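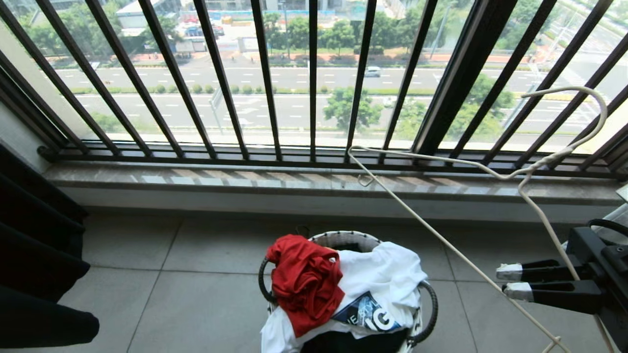
Let People Dry Their Laundry on the Balcony

28th March

The Findville tenants' newsletter has again asked us to keep washing off our balconies because it looks untidy from the road. I think the rule should go.

A T-shirt on a hanger bothers no one on the sixth floor of a building with 100 apartments. Drivers on Wedetstead Avenue are looking at the traffic. Meanwhile the dryers in our basement cost 4 dollars a load, and two of them have been out of order since February.

I grew up with a line outside the kitchen. Shirts dried on hangers need less ironing, and they last longer than shirts that go through a machine every week. You need a basket, a few plastic hangers and somewhere to hook them.

If management worries about things falling, ask people to hang clothes inside the railing. Most of us do that already. I would sign a rule like that tomorrow.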